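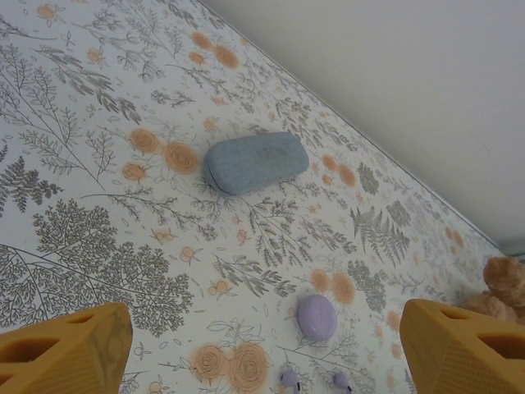 Finished the guest bed today, so I'm going to write down how the room got done. It took me most of the spring and a few people have asked. The bedding is the part I kept changing my mind on. I went with a white botanical print, gray-green ferns and twigs with peach-orange roses, and left the wall a plain off-white with nothing on it.

1/ The room is small. The bed has to go against the wall or the closet door won't open. I tried it in the middle in March and walked sideways for a week.

2/ The wall used to be dark green. Haris Dogar lent me his roller and a drop cloth and I put on two coats of primer, then two of the off-white. The green still came through near the outlet, so that spot got a third.

3/ I had planned on solid gray sheets. Bit-na Kwak looked at the sample and told me it would look like a dentist's office. She was right. I sent them back.

4/ The print came from a discontinued pile at Mousavi, the fabric place next to the bus station. It was sold as yardage, so I hemmed it myself. $60 for the whole length, thread included.

5/ Wash the fabric before you cut it. I did that this time. Last time I didn't and ended up with curtains that stop above the sill.

6/ Hemming took two evenings. The long sides are straight and easy. The corners I did over. If you have never mitered a corner, practice on an old pillowcase first — mine went in the trash after three tries but I had the idea by then.

7/ On which way up the print goes: mine has stems and fronds going all over, so it hardly matters. With a one-way print, decide where the pillows are going before you sew anything.

8/ Somebody asked about a headboard. No headboard. The room is 14 inches short of what I would need for the one I liked, and I don't want the other kind.

9/ Nothing is going up on the wall either. I had two frames ready and held them up over the bed. With the roses and all the small leaves underneath, it was too much to look at. The frames are in the hall now.

10/ Making a bed that sits against a wall is a pain. What works for me: pull it out a foot, tuck the far side, push it back, then do the near side. Don't kneel on the bed and try to reach. You just undo what you did.

11/ Still to do: a lamp with a switch you can reach lying down, and hooks behind the door. Saeed Amini says he has a box of hooks in his garage, so I'm waiting on that before I buy any.

12/ Also a rug, maybe. The floor is cold in the morning. I'd like a plain one, no pattern, some kind of gray or light brown.

13/ To the person who asked if a white background is a mistake in a guest room — could be. I washed it twice before sewing and the colors held. I'll know more after my nephews have stayed in it.

14/ First guests are my sister and the boys, the weekend after next. She gets the bed and they get the air mattress in the living room. They have already been told.

15/ I'll post the lamp when I find one. If you've bought one with a pull chain that you like, send me the name.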